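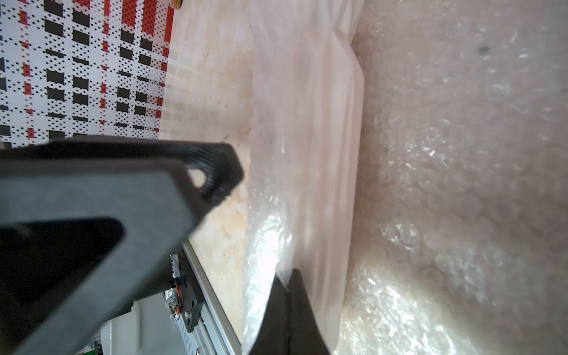
Packing up the soft toys – Litby gallery

Bits and bobs from the packing table, put up in a hurry as promised. We have been wrapping the plush toys for the Flomaren parcels and a few people wanted to see how it's done before they send their own. Not much of a system. Bubble wrap, bags, tape, a marbled tabletop to work on and the red, white and black plaid up on the walls, which I still think looks cheerful and half of you think looks like a biscuit tin.

Same materials as December. The bubble wrap comes in from Baird and we go through it faster than I budget for every single time. Bags first if the toy has long fur, straight into the wrap if not. Anything with glasses or a stuck-on nose gets a second layer over the face. Hard things get a seperate parcel if there's room in the van, otherwise they go in the middle with the toys round them.
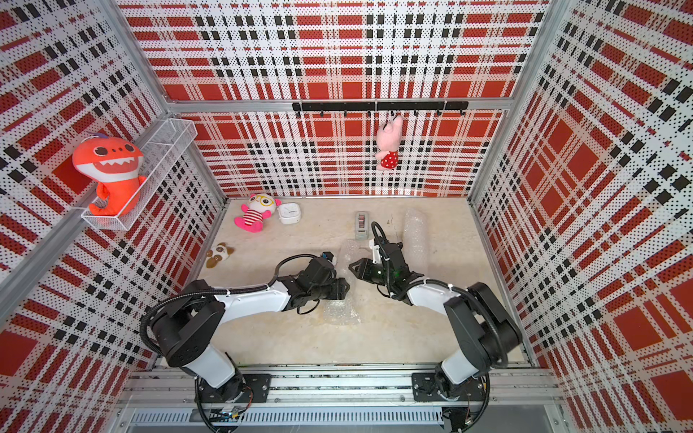
Still waiting for their turn. Pig on the hooks in her polka dots, shark in the wire basket showing all his teeth, the bear in yellow glasses having a lie down in the corner. Ones without a parcel yet go up on the wall or along the back.

One of the Flomaren lot wrote in to say please, please stop taping the wrap directly onto the fur, it took ages to pick off last time and the rabbit has a bald patch. Fair enough. Tape on the wrap only from now on, and fold the end over into a little tab so it can be pulled. I've put a note by the door as well.

While I'm at it, sizes. The small parcels take 3 toys, the big ones 6, and that's with proper wrapping, not squashed. If yours won't shut then it's too full, start another. Weight limit for the small ones is 600 grams all in and the post office does check, as we found out.
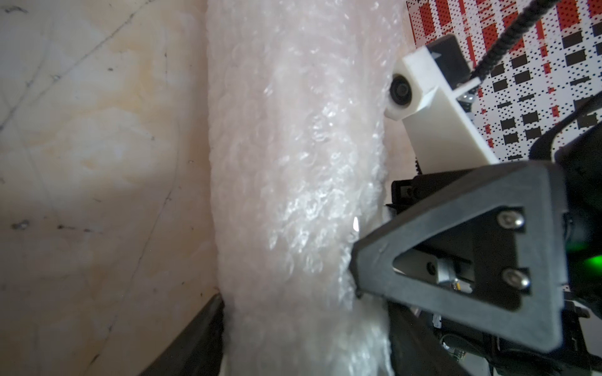
Bubble wrap, layered and bunched up. Flat sheets are easier to cut but a loose bundle like this is handy for filling corners, so don't throw the odd lengths away.

Bubbles in or bubbles out, asks a reader in Vindimmont, because the packet says one thing and her mother says another. In, for us. Bubbles against the toy, smooth side out, and then the tape sticks down flat. Her mother may well have her reasons. For very light things I doubt it matters much, but do please pick one and stick to it or the person unpacking gets in a muddle.

Also the scissors have wandered off again. Blue handles. If they are in your bag, no questions asked.

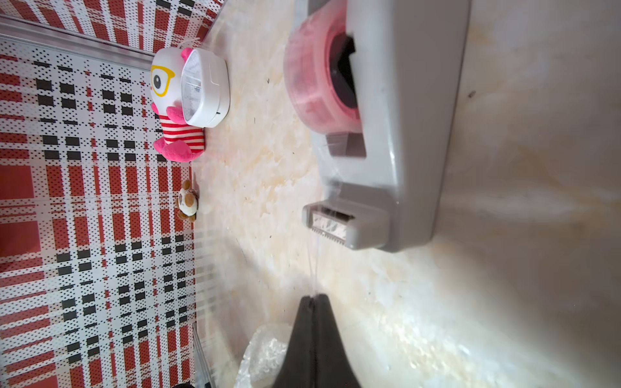

Litby, Feb 25, 2016

Tape dispenser, the light grey one, with the pink roll on. Bear in the glasses by the wall behind, and the little brown and white one further along. Watch your fingers on the metal teeth. When you finish a roll put a new one on there and then, there are 7 spare in the cupboard under the sink.

More pictures when the next lot of parcels is done – labels still to print, and I need to find out wether Flomaren want the list of names inside the lid or on the outside.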